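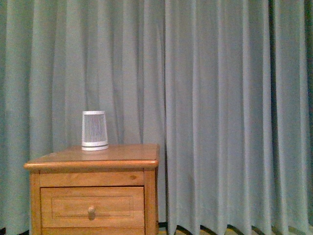
Drilldale open day, Thursday, October 2, 2025

Quick notes before I lose them. Got to the Drilldale mill at opening, parking already hopeless, ended up on the verge past the tip. Kenneth MacKinnon took our group through. 13 of us, hi-vis and earplugs, no thongs allowed (one bloke sent back to his ute).

Weaving shed first. Loud! Couldn't hear half of it. They weave the heavy curtain cloth here, then it goes next door for dyeing. Colour matching still done by eye at a north window, Parvathi Thampi has the last say on every batch. Loved that bit.

Pleating room after. Long tables, steam, smelt like school uniforms. Hems get weighted by hand, slow work.
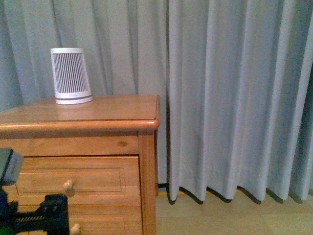 Vol. 6, No. 2

Lunch was a sausage in bread, gold coin. Then the display rooms upstairs, made up as bedrooms, all the lined drops on show. Colour nicer in person then in the catalogue. Asked Emese Sárközi about blockout lining, she reckons hang it seperately so you can wash it.

Seconds shop cash only. Bring a tape measure, I didn't. Next one's in March, book early.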